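그리퍼 비교 실험 같이 하실 분 찾아요 (드레스트브리지 조작팀)

안녕하세요, 드레스트브리지에서 그리퍼 평가를 맡고 있는 파르자나 자야와르데나예요. 이번 2월부터 저랑 같이 로봇팔을 조종하면서 그리퍼 두 종을 비교해 주실 참가자를 모집합니다. 하나는 Gazi, 다른 하나는 Rollia라고 불러요. 둘 다 저희 팀이 직접 깎은 손가락을 달았고, 저는 아직 어느 쪽 편도 못 들겠어요!
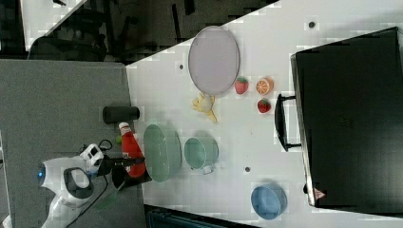 하실 일은 원격 조종으로 물건을 집고 옮기고 내려놓는 거예요. 한 회가 짧아서 금방 손에 익습니다. 제일 애먹는 물건은 옆으로 누운 빨간 케첩병인데요, 둥글고 매끈해서 접근 각도가 조금만 틀어져도 도망가거든요(저도 하루 종일 이것만 잡은 적 있어요). 딸기나 바나나 모형은 그에 비하면 쉬운 편이고요.

지금까지 모은 시도가 3,067회예요. 그중 361회는 카메라 동기화가 어긋나서 다시 해야 하고, 그래서 사람이 급해요. 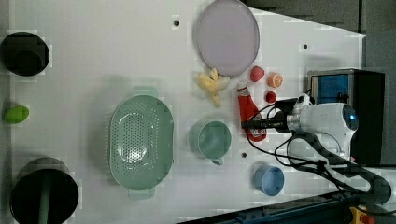

로봇 경험은 없어도 됩니다. 오히려 처음 잡아 보는 분들 기록이 귀해요. 다만 같은 동작을 반복해도 덜 지루해하시는 분, 그리고 "이 그리퍼 별로예요"라고 편하게 말해 주실 분이면 좋겠어요. 매회 끝나면 조작감을 짧게 메모로 남기셔야 하거든요.
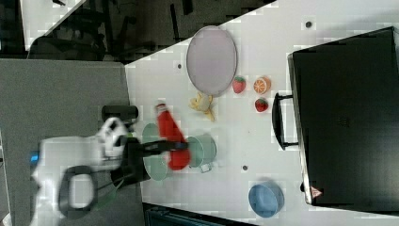

시간은 오전 10시나 오후 2시 중에 고르시면 되고, 장소는 원데일 실험동 1층이에요. 참가비랑 점심 드려요. 첫날은 리즈완 사하 님이 컨트롤러 잡는 법부터 비상정지 버튼까지 옆에서 다 알려 주십니다. 끝까지 참여하신 분은 결과 보고서에 이름도 넣어 드릴게요, 원하시면요.
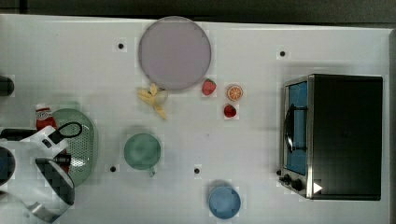

▲ 작업대 위의 접시와 과일, 컵, 오븐. 왼쪽 아래가 그리퍼

신청은 드레스트브리지 채용 게시판에 댓글로 이름이랑 가능한 시간대만 남겨 주세요. 왼손잡이시면 꼭 적어 주시고요, 컨트롤러 세팅을 바꿔 놔야 해요. 궁금한 건 뭐든 물어보세요!

최근 글
- 손목 카메라 장착 각도 비교, 중간 메모 (피유미 위제싱헤)
- Rollia 손가락 패드 교체 후기
- 원데일 실험동 출입 등록 안내
- 컨트롤러 지연 측정 도와주실 분 (마감)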